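3.2 The bag problem

I came to carrier bags late, and a bit grudgingly. When Branwen Penry and I started the Clurkstead study we wanted to know how people pack small goods on a table top, and I had assumed the interesting part would be the boxes. Boxes behave, though. You put one down and it stays the shape it was, and our notes on them are short and frankly dull. The bags filled 2 notebooks between October and the spring!

What makes thin plastic so awkward is that it has no resting shape to speak of. A bag that has been scrunched up traps air, and people deal with that in wildly different ways. Cadi Gittins, who coded most of the sessions, ended up with 10 separate labels for it (I argued for fewer and lost). Some people flatten first, some pinch the top and shake, and a fair number just leave the bag where it is and get on with the solid items — which we came to call "parking".

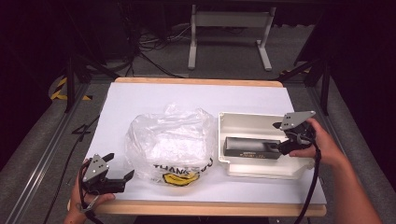 Figure 4. Crumpled clear "THANK YOU" bag on white paper, with a dark grey box in the off-white tray to its right.

The bag in Figure 4 is a good one to think with, as the printing gives you something to hang on to. On a plain clear bag I find it very hard to say which part has been folded under. With lettering and a smiley face near it, you can at least tell where that bit of the plastic has got to, and our agreement between coders was much better for printed bags than for plain ones. Soledad Espinoza had suggested this early on and I wish I'd listened sooner.

The tray matters too. Its raised walls give a box somewhere definite to be, so "in" and "out" are easy to score. We never found anything so tidy for bags. Half of one can hang over a lip quite happily, and is that in? We went back and forth on it for weeks and settled on counting a bag as in only when no part of it touched the paper. It's a strict rule, and Section 5 goes into the cases where it served us badly.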